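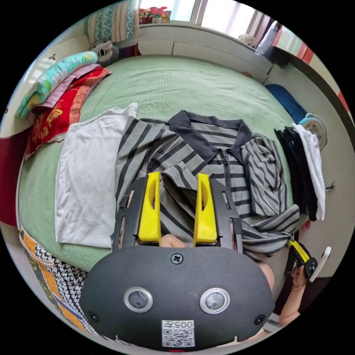
How do you fold a polo with a zipper so it stays flat?
Posted in Laundry & Closets, 11/06/2026

I fold on the bed like everyone else, and T-shirts give me no trouble. The polos do. Mine are the kind with a zipper at the neck in place of buttons, and by the time I've tucked the sleeves in, the collar has flopped over, the hem is bunched up on one side and the zipper has a wave in it like a country road. I have 4 of these shirts and one shallow drawer. Is there a method, or do I move to the closet and accept defeat?
Brisa Villaseñor

Robles
Zip it all the way up first. Most of your wave is a half-open zipper. Then lay the shirt face down, pull the hem straight with both hands, and smooth from the collar toward the bottom. Fold one side in to the middle of the back, lay that sleeve down along the fold, and do the other side the same way. Bring the hem up to just under the collar in two folds and turn it over. Keep the folds below the end of the zipper, or you'll crease the placket and be back here next week.
If your bedspread has any texture to it, the fabric grabs. Slide a big piece of cardboard under the shirt. I've used the same one for 12 years and it has outlasted two dressers.

fovine200
hangers

Taltmont
Hangers are fine until the knit grows shoulder bumps. I do what Robles does, except I stand the shirts on edge in the drawer, collars up. Flip every second one if they get too thick at the top. Also, do the polos before the T-shirts, while you still care.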